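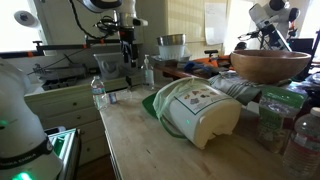

Sang Lâm wrote to us after the last study that keeping a food diary for 27 days had been less trouble than expected, although the evening entries were easy to forget, and asked whether a reminder could be sent after dinner. The reminder has been added for the coming round, and participants may choose to receive it by text message or by e-mail.

Call for Participants: Household Snacking and Shared Meals Study
Kokwood Center for Food and Home Life
April 2019

The Kokwood Center invites adults living in the Samwood and Bustaver areas to take part in a study of what people eat between meals at home. The study looks at when snacks are bought, where they are kept, and who in the household decides what is eaten. It does not offer dietary advice, and no participant will be asked to change his or her eating habits.

Who may apply

Applicants must be 18 or older and must share a kitchen with at least one other person. Households of any size are welcome, including roommates and extended families. People who work in food retail or food advertising are not eligible. Previous participants may apply again, but first-time applicants will be given priority.

What is involved

Each household will keep a written diary for 27 days in July. Entries take a few minutes and may be made on paper or online. 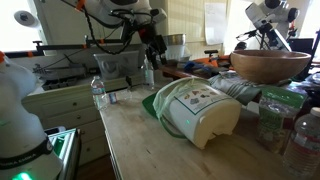

One adult from each household will also attend two interviews at our Samwood office, the first before the diary period and the second within eight days of its end. Interviews are held in English or Vietnamese. Evening appointments are available on request.

Payment

Households that complete the diary and both interviews will receive $300. Those that withdraw early will be paid for the parts they have finished. Parking at the Samwood office is free, and bus fares will be refunded on presentation of a receipt.

Privacy

Diaries are stored under a household number. Names and addresses are kept separately and are destroyed when the final report has been accepted.

How to apply

Places are limited to 84 households. Application forms may be collected from the Samwood office or from the Hồ Reading Room in Bustaver. Completed forms should be returned to either location in a sealed envelope marked "Snacking Study." Applicants will be notified by mail whether or not they have been selected.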